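Section 3. Clearing the Tabletop

1. Move everything to one end. A cardboard box on its side makes a decent garage for small round things that like to roll.

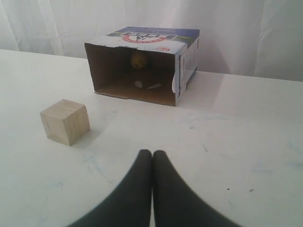 2. Wipe the top with a damp cloth, back to front. Specks come off. Scuffs mostly don't -- they live there now.
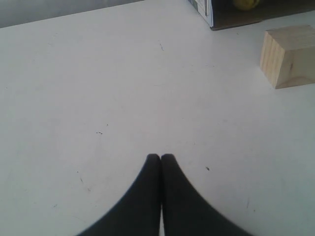 Can I use scouring powder on the scuffs?
Please don't. It trades one gray mark for a wide dull patch, and the patch is permanent.

3. Set the wooden block down flat, grain upright, toward the right. Lift it when you move it.

CAUTION: Dragging the block is how scratches get started. Willy Hoekstra dragged his in September and is still hearing about it.

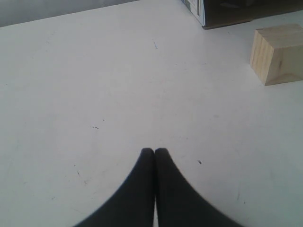
4. Dry the top before you put anything else back. Paper sticks to a damp surface with real commitment.

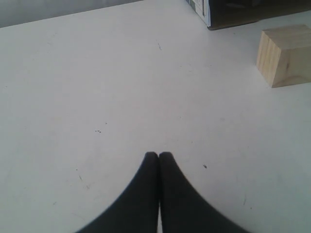
Fig. 4. Wooden block on the white tabletop.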